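Skudumia Forum > Planning and Control > Left arm stalls at pregrasp next to a bin, right arm plans fine

kettlebrook
11 Aug 2023

Running a dual-arm setup in sim, Skudumia with the Vulteck controller plugin, both arms planned as one group. The task is tidying a room: pick up board game boxes and put them where the config says they go. Right arm has been fine. Left arm gets to the pregrasp pose beside the storage bin on the desk and then the planner returns "no valid path" until it times out at 30 seconds.

Things I tried:
- swapped the sampler, same result
- raised the timeout, same result, just slower
- removed the chair from the collision world, no change
- planned the left arm alone with the right one parked, and it works maybe one run in six

Render from the stalled state:
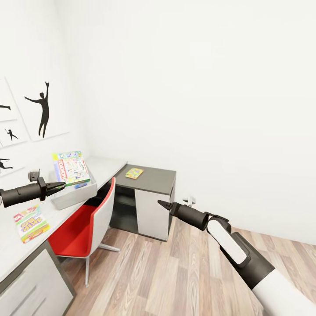
Left gripper at pregrasp by the gray bin, jaws open. Right arm pointed toward the back corner.

The grasp target is the box propped up at the bin. Gripper is open, orientation looks right to me. IK has solutions for the final pose, I checked that separately.

ostrava_dan

What collision geometry is the bin using? If you imported the mesh and let the importer do its default thing you have a convex hull. A hull over a bin is a solid block. Your box is then partly inside a solid and every path to it is in collision.

kettlebrook

Default import, so hull I guess. But then why would it work one time in six with the left arm alone?

ostrava_dan

Is the box pose randomized at reset? Could be that on the good runs the box leans out far enough for the fingers to reach it without touching the hull.

kettlebrook

Yes, there is jitter on the box pose. Didn't connect the two.

pilot_light

I don't think it's the hull, or it's not only the hull. You said you plan both arms as one group. That's 2 arms' worth of joints in one search and the sampler spends its time moving the right arm around for no reason. We had this on Insaurralde and splitting the groups fixed most of it. Plan left, freeze right, then plan right against the left trajectory.

ostrava_dan

Disagree. If the goal state is in collision, it doesn't matter how many joints you search over. And IK "has solutions" means nothing unless the IK call had collision checking turned on. By default it's off.

pilot_light

Fair on the IK flag. I would still split the groups. From that render the arms are working in different parts of the room, so there isn't much reason to couple them.

ostrava_dan

They share the space in front of the desk whenever the left one has to carry something back to the cabinet. Sequential planning will get you a right arm sitting in the way of the only good path. I'd keep them coupled and fix the geometry.

mm_harrow

Turn on the collision overlay before arguing about it. View > Planning > Collision bodies. Takes two seconds.

Also check the padding. The Vulteck plugin adds its own padding on top of whatever is in your planning config, and with the gripper parked that close to the bin it can fail on the start state too. The log won't tell you which one failed unless you set verbosity to debug.

kettlebrook

OK, did the overlay. The bin is a solid block, ostrava_dan was right. Replaced it with a convex decomposition so the inside is open. Padding was being applied twice as mm_harrow said, so I zeroed the plugin one.

Left arm now plans in almost 2 seconds with the groups still coupled. I haven't tried splitting them.

pilot_light

Try it when you get to the carry step. I expect the time goes back up once there is a box attached to the gripper.

mm_harrow

If you do attach the box, add the finger links to the allowed touch list or you'll be back here with the same error message.

brernmont_user

Same problem on the Brernmont build from June. The decomposition option is grayed out in the importer there. Is there another way to do it, or do I have to update?

mm_harrow

Run the decomposition outside and import the parts as separate collision bodies on the same link. Keep the visual mesh as it is.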